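Emska Harbor Ferry: Frequently Asked Questions

Updated each April by Ching-wen Kong, who answers the mail. Questions have been shortened. Some have been made more polite.

Getting aboard

Do I need a reservation?

On foot, no. Walk down the ramp and look as though you mean it. Vehicles do need one, and so do groups larger than 22, because the deckhands like a little warning before a wedding party arrives in heels.

How early should I show up?

Foot passengers should be at the gate five minutes before departure. Vehicles should be in the lane twenty minutes before. The boat leaves on the schedule printed on the gate, and the clock that counts is the one in the wheelhouse. It runs slightly ahead of your phone. We have had letters about this and the clock remains where it is.

Can I bring my bicycle?

Yes, at no charge. Racks are on the starboard side of the lower deck. If you don't know which side is starboard, look for the bicycles.

Are dogs allowed?

Dogs on leashes are welcome on the open decks and in the rear half of the cabin. Cats travel in carriers. The passenger who asked about a goose has been answered separately.

The boats

How many ferries do you have?

Two. The Muvow is the larger one and carries 500 passengers, a number set by inspectors who have evidently never seen everyone try to stand on the sunny side. The Gentile is older, narrower and louder, and takes over when the Muvow is in the yard.

Why is the Gentile painted like that?

The black and white zigzags copy the dazzle patterns painted on merchant ships in the First World War. The idea was to make it hard for a submarine to judge a ship's course and speed. It was repainted this way for a summer festival, and people liked it enough that we never painted it back. The Muvow is plain green.

Doesn't that make it hard to see?

We get this one from yacht owners. A zigzagged ferry shows her running lights like any other vessel, sounds her horn like any other vessel, and is 61 feet long at the waterline. Please look up from the cooler.

What does the horn mean?

One long blast means we are leaving the slip. Three short ones mean the engines are going astern, so if you are in a kayak behind us, this would be a fine time to be elsewhere. Five short ones mean the captain doesn't understand what you are doing and doubts that you do either.

Weather and delays

Do you run in fog?

Usually, at reduced speed. The crossing normally takes 22 minutes and may take twice that when the far shore has gone missing. We stop altogether when the captain says so. There is no appeal, although people do try.

What happens if I miss the last boat?

The last departure is at 11:10 p.m. After that you have the bridge, which is a long way around, or the bench, which is not recommended. The night bus stops outside the terminal, and its timetable is posted next to ours.

Will I get seasick?

Almost 71 percent of the people who wrote to ask told us afterward that they were fine. The rest sat upstairs facing backward and read a book. Sit low, sit in the middle, and look at the horizon.

The terminal

Is there somewhere to wait indoors?

Yes. The hall opens half an hour before the first boat and closes after the last one. Restrooms are past the ticket windows. The Flundero coffee counter keeps its own hours and does not discuss them with us.

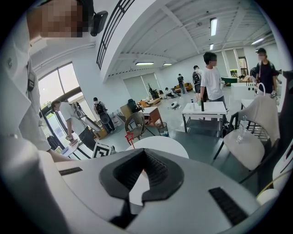 Lost property

I left something on board. What now?

Ask at the ticket window the next morning. Bring a description better than "it's a black umbrella." We have the black umbrellas. Phones and wallets are locked up overnight, and food is thrown away at the end of the shift.

How long do you keep things?

Sixty days, then whatever can be used goes to the thrift store on the hill. The single oar has been here much longer, and its owner may collect it at any time.

Can I send a complaint?

Certainly. Write to the ferry office, include the time of your crossing and the name of the boat, and allow two weeks for a reply. Complaints about the gulls are read but can't be forwarded.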